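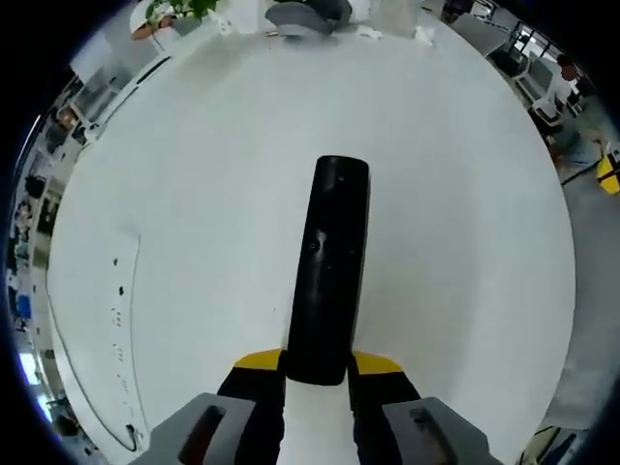 Apostolos Fragkou asked under my last thread why we didn't just re-zero the gripper and move on. Fair question, so I'll post the whole thing.

2 min read

We did re-zero it. Twice. The Jemel log still showed a jaw width of 12 mm with the jaws fully closed, and the next morning it was back to 12 again.

Background for anyone new: hand-held gripper, yellow bands on the jaws, width read by an encoder at the pivot. A person does the grasping and the log records how far the jaws opened. If the width is wrong, the robot trained on it will learn to let go early.

It did. On the bench in March the arm picked up a part, opened 12 mm too soon and dropped it on the concrete. No one was near it. I stopped all runs that afternoon and pulled the key.

First guess was a worn finger. Swapped both, no change. Second guess was the Tunico firmware update. Rolled it back, no change.
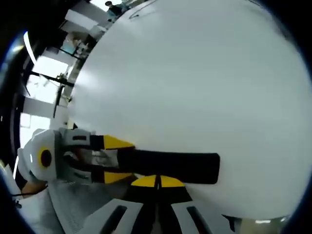
The fault only came up after pressing hard on something. Light grasps logged fine all day. Push the jaws against a solid surface and the offset came back within 19 grasps.

Opened the housing. The set screw on the encoder magnet had backed out. Under side load the magnet slipped on its shaft and stayed there - no error, no warning, just a wrong number.

Fix: new screw, thread locker, and a closed-jaw check before and after every session. If the two readings differ by more than 2 mm the session gets thrown out.

We went back through the old data with the same rule. 3,847 grasps are gone. Margaritis wanted to correct them with a fixed offset, but we can't tell when the slip happened inside a session, so I said no.

If you have a Cloltine housing of the same age, check that screw before you record anything else.

Comments

Vratislav Hrnčiar: Same screw, same problem on ours. Medium strength thread locker has held so far.

Apostolos Fragkou: OK, that answers it. Do you log the closed reading in the session file?

mill_and_lathe: Pin the magnet. Set screws on a round shaft always walk.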